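Tableware: white plastic on white tables

Jozefína Kadlec has finished sorting the plastic tableware, and the new shelf list replaces the one from September. Pieces are now entered by shape first and color second. The old list did it the other way, which put most of the stock under "white" and made it hard to use.

Bowls have a sloping inner wall and a flat bottom. Dishes are shallow with a low, upright rim. Anything that fits neither goes on the last page until Endang Purba has looked at it. Stacks are limited to 6 pieces, and nested pieces should be of the same shape - a bowl set over a plate will rock and mark the rim.

Embossed patterns are entered in the notes column. They carry no ink, so they are hard to read under flat overhead light. Tilt the piece toward a window and the relief shows up. Entry 17 has been corrected from "printed flower" to "embossed four-leaf clover, concentric rings." 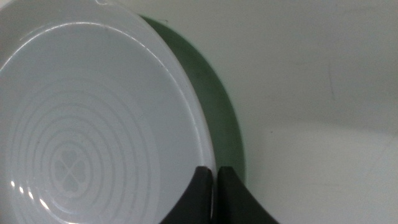 Embossed clover and rings in the bottom of a white bowl, with dark green behind.

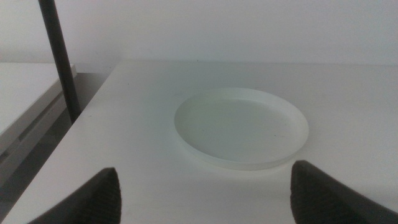
Plain pieces need more care, as there is nothing on them to tell one from another. Please use the paper tags from the Vero box and tie them on; adhesive labels leave a residue that picks up dust. Specks on the floor of a dish should be wiped with a soft damp cloth before the piece is entered. Do not use the scouring pads - they dull the surface.

The list runs to 67 entries. Corrections go to Endang on paper, with the entry number at the top. The Nasution shelves will be done next, starting with the lids.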